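3.2 Segregation of seed coat color and tendril form in the F2

The F1 plants from the cross between Pitska (colored seed coat, normal tendrils) and Tomard (white seed coat, tendrils replaced by leaflets) were uniform. All had colored seed coats and normal tendrils, as expected if both traits are controlled by single genes with the Pitska allele dominant in each case. The reciprocal cross gave the same result, and seed from the two directions was pooled before the F2 was planted. No effect of the seed parent was found for either trait.

F2 seed was sown in the Wustau greenhouse at a spacing of 5 cm in the row. Tendril form was scored at the sixth node. Plants that died before this stage were left out of the analysis for both traits, and no attempt was made to assign them to a class from the cotyledons or the first leaves. Seed coat color was scored after harvest on dry seed. Because the seed coat is maternal tissue, every seed on a plant has the same coat genotype, and one pod per plant was enough for scoring. A second pod was opened only where the first held fewer than 2 filled seeds. 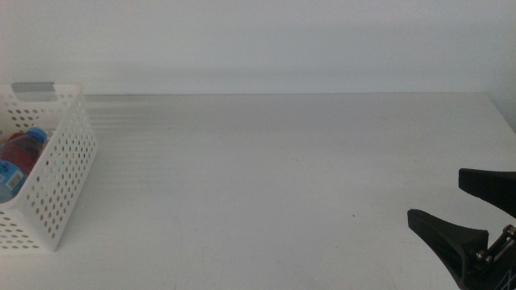

Of the 700 F2 plants scored, 528 had colored coats and 172 had white coats. This does not differ from the 3:1 ratio expected for a single gene (chi-square = 0.069, 1 df). Tendril form also fit 3:1, with 519 normal and 181 leaflet-type plants (chi-square = 0.274, 1 df). The single-gene model was therefore kept for both traits.

The joint distribution did not fit 9:3:3:1. The two parental classes were in excess and the two recombinant classes were short, which points to linkage between the genes. The deviation was present in both halves of the planting and cannot be put down to the few rows at the north end where emergence was poor. Those rows were scored in the same way as the rest and are included in the totals given here.

To test the linkage directly, F1 plants were crossed back to Tomard and 200 progeny were grown. In this cross the gametes of the F1 parent can be read from the progeny without a correction for dominance. The parental classes numbered 83 and 79 and the recombinant classes 18 and 20, for a recombination frequency of 19.0 percent. The two recombinant classes were close to equal – as were the two parental classes – so there is no sign that any one class was lost before scoring.

A third line, Lambrakis, also has a white seed coat. When it was crossed to Tomard, all F1 plants had white coats, so the two lines carry alleles of the same gene. Lambrakis has normal tendrils and was not used in the linkage estimate.

Figure 3. White perforated basket with a bottle of dark red liquid, and an open black gripper, on a white tabletop.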